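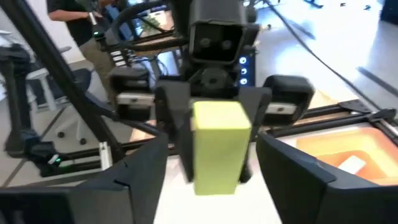
A handover between two arms should count as a hazard only when a person can reach it, a reader at Rurkix wrote to me, and the rest is paperwork.

February 11, 2018
By the automation columnist

I disagree. The draft code going round Skekstead gives handovers 3 lines in almost 2,000 words. It should say which arm lets go first, who may stand beside the cell while both are live, and what happens when one arm stops – a dropped block is cheap, a dropped casting is not. Matsuda already writes this down for every cell. Iler should do so by May.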